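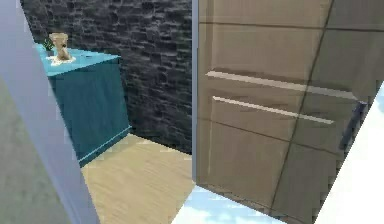 Songül Dönmez wrote to me after my last column that a coin should never be cleaned, not even by a professional, and that people who pay for it are buying shine and losing history. I agree with half of this.

I collect small silver from the Bratport mint, 23 pieces until now. One of them had green residue on the rim when I bought it. I sent it to a conservator in Sarkville, and she removed only what was eating the metal. The dark toning stayed. For me this is care, and it is different from polishing.

What I cannot accept is the silence of sellers. At the Grevance auction in September, lot 2211 was described as "pleasing surfaces". Under my lamp I saw fine parallel lines on the whole cheek of the portrait. Somebody had rubbed it with a cloth. It was sold for 600.

A dealer should write the word "cleaned" when he knows it. Then the buyer can decide, and the price will follow.

Recent posts
Storing silver in a humid apartment
Lūse tokens: a short guide
13 questions before your first auction
Do we need plastic holders?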